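Workau shared workshop, arm build. Minutes of the November meeting.

Present: Fenna Desmet (chair), Thabiso Van Wyk, Nia Mathias, Dirk Segers. Sơn Âu joined at item 2, with soup.

1. Previous minutes. Approved. Dirk asked that "Dirk's wiring" be changed to "the wiring." Refused.

2. Money. 227 left in the tin. Nia wants 79 of it for new finger pads. Agreed - Dirk abstained, on the grounds that the old pads were his.

3. Gripper. Thabiso has rewritten the closing routine and would like people to stop calling it "the pinch." Round lids are the test piece until further notice. Sơn asked if we could move on to something with a handle. Fenna said lids first, and the mug stays out of reach until she has seen the new force limit written down. 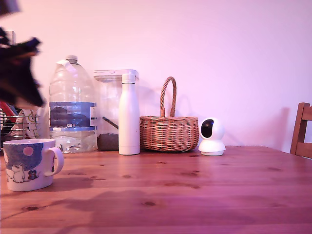
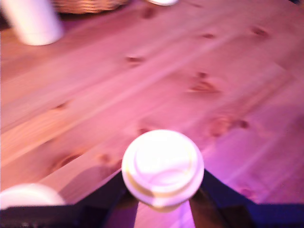

4. Logging. The log stands at 1,865 entries, of which 1,703 have a usable note. The rest say "hm" or nothing at all. Thabiso admits to the hms. From now on a note means a verb and a noun.

5. Name. Devadiga and Flastoteo are still tied. Held over for the fourth time.

6. Any other business. Whoever has the long hex key, Dirk knows. Sơn to bring back the soup pot.

Actions: Nia to order pads. Thabiso to write down the force limit. Dirk to label the wiring, whoever it belongs to.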